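Trolow tabletop set -- read me first

Hi, and thanks for grabbing this. I'm Ashley Ellwood and I look after the tabletop part of Trolow, a collection of everyday things on patterned cloths. Giang Dương did most of the sorting and nearly all of the file naming, so if a folder makes sense, that's Giang's doing.

What's in it

There are 3980 entries in this release, and 1424 of them use the fern print. It's my favourite of the lot! Grey fronds, little sprigs everywhere, spots of orange -- the sort of thing my nan would have had on the table at Christmas. It's also a busy background, and small pale things can get a bit lost on it, so go gently if you're starting out (the plain cloths in the Hollis folder are much easier).

The objects are ordinary stuff: bottles, balls, bits and bobs from the kitchen drawer.
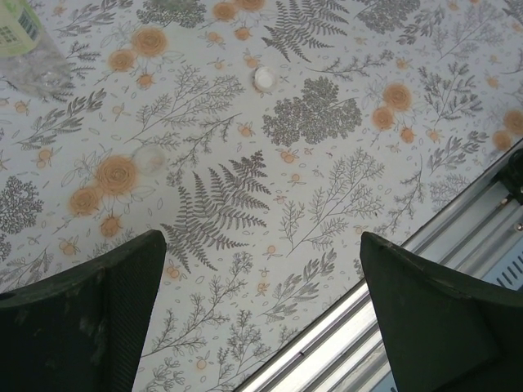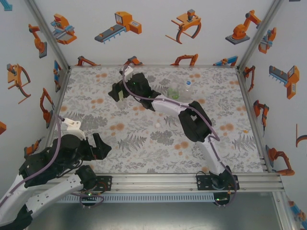
Ferns: part of a bottle and a white bottle cap in the first, bottle and small white ball in the second.

Melbourne, 23/04/2019

A few notes on labels. I've used "grey" and "orange" for the print and stopped there. We had a long back-and-forth over whether the orange bits were roses or just swirls, and I went with roses. From further back they're only dots, so the wide views say "dots" in the colour notes. Same cloth, two words, sorry!

Clear bottles go under "bottle, see-through" whether they're standing up or lying down. Position has its own column.

Known problems

132 entries have no cloth name yet. They're listed in missing.txt and I'm hoping to get through them in May. Skusier names with a trailing underscore are duplicates -- skip them.

If you only want a taste, the Arkska sampler has 3000 entries and the same columns. Found a mistake? Send me the entry number and what you reckon it should say.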